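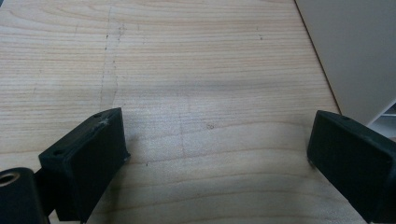
Pale wood, wavy grain

Soft water, strong tea

10 September 2020

I lived in Risthorpe for 21 years and the whole time I thought I didn't much like black tea. I drank it, of course, gallons of it, but it always had that grey skin on top and a sort of chalky finish, and I put it down to my own bad taste. Then I moved up to Clostness and made my first cup in the new kitchen with the same kettle, the same mug and the same box of Pal, and it was a different drink! Bright, coppery, a bit fierce. I stood there with my coat on and made another one straight away.

It's the water. Risthorpe sits on chalk and the stuff comes out of the tap so hard you could nearly slice it. Clostness gets its water off the moor and it is beautifully soft. I'd read about this sort of thing and nodded along, the way you do, but I had no idea how big the difference would be with plain everyday tea.

So of course I've spent the summer mucking about. My sister filled two big bottles from her tap in Risthorpe and brought them up in the boot, and we had an afternoon of making everything twice, once with her water and once with mine. Pal was the clearest case. In hard water it goes dull and brown and you need a lot of milk to make it pleasant. In soft water you need to fish the bag out sooner than you'd think or it takes the roof off your mouth. Three minutes is plenty. My sister likes five, and she is wrong, but she did drive the water all that way.
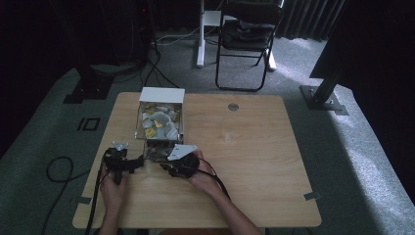 Settimio Barbieri
Tea drinker, letter writer and sole keeper of this blog

Then there's Atum, which I buy loose in 100 g packets and which is my favourite thing in the cupboard at the moment. It's a darker, maltier tea and I expected it to be too much in soft water. Not a bit of it! It turned out rounder, with something like toast and raisins in the smell, and it was lovely without milk. In the Risthorpe water it was perfectly nice too, I should say, just quieter. If you live on chalk and you like a gentle cup then you may well prefer it that way.

Green tea was where we disagreed. I thought the soft water made it sweeter and grassier, my sister thought it tasted of nothing at all. We let the kettle sit for a while before pouring, both times, so it wasn't a case of scalding it. I want to try that one again with a better green, as the one I had was at the back of the cupboard and I can't swear to its age.

A few things I'd pass on if you fancy doing the same. Use fresh water each time you boil. Rinse the pot between goes, and if your kettle is furred up, descale it first - mine had brought half of Risthorpe with it in flakes. Use white cups if you have them, as the colour is half the fun. And have something plain to eat in between. We had oatcakes, then we had rather a lot of ginger cake, and I think our notes from the last few cups are mostly about the ginger cake.

A filter jug is worth a go too if you're in a hard water area. My sister bought one when she got home and rang me at 11 at night to tell me the skin had gone from her tea. She was thrilled. She says it still isn't as good as mine, though she'd never admit that in front of her husband, who thinks we've both lost our minds.

I'm going down to stay with them in November and I'll be taking a few bottles of Clostness water with me, plus the rest of the Atum if there's any left. If you've moved house and found your tea had changed, for better or worse, do write and tell me. I'd especially like to hear from anyone who makes theirs with well water.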